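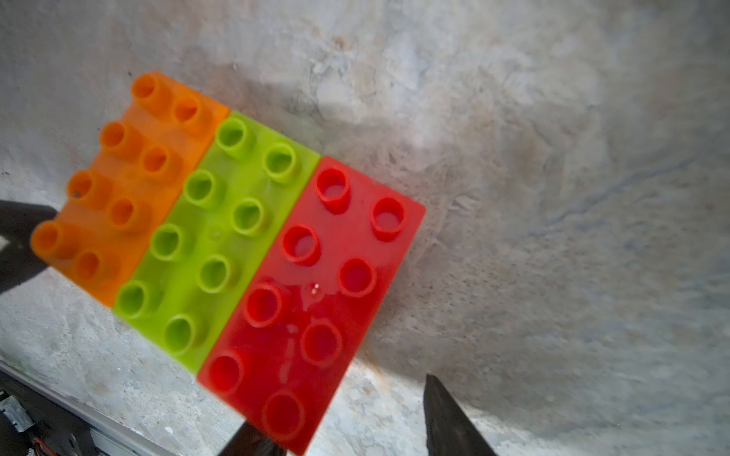 Disclosure rules for foreign embassy receptions
Posted by Harish Krishnan in Local Government and Diplomacy

I serve as clerk to the town council of Clivthorpe, and I would be grateful for guidance on attendance by elected members at national day receptions. Two of our council members accepted invitations from the Grandel consulate in June. For the briefing I prepared afterward, I sorted such events into three colors, in the same order as the toy bricks set side by side: orange for events that need prior notice, green for events open to any member, and red for events that should be declined. The council has asked whether a reception hosted by a government under trade restrictions belongs in the red group, even when no gift is accepted and no speech is given. Our code of conduct runs to 8 pages and does not mention the matter. It refers only to "hospitality of significant value."

Tonantzin Ponce
Attendance and hospitality should be treated as separate questions. Trade restrictions generally govern goods, payments and services, and a member who attends a reception does not ordinarily breach them by being in the room. The hospitality is a different matter. If your code sets no figure for "significant value," I would advise members to declare every reception hosted by a foreign government, whatever the cost of the meal.

I would also ask in what capacity each member attended. An invitation addressed to the office – and accepted on council letterhead – may be read by the host government as an official courtesy. It may then appear in that government's press with the member's title attached. When I advised the Padilla district council, we required written notice to the clerk before acceptance and a short note afterward, stating who issued the invitation and whether any remarks were made. The form fits on one page, and members raised few objections to it.

On your grouping, I would place such receptions under prior notice. A full refusal is a political decision and should be taken by a vote of the council, with the reasons recorded.

Madent
Our council had the same dispute and it went on for around 2 years. In the end the rule was that you pay your own way or you stay home. Please check whether your state has its own gift law, as that will override the local code.

Harish Krishnan
Thank you both. The invitations were addressed to the members by title, so I will recommend prior notice and place the question of refusal on the agenda for the full council.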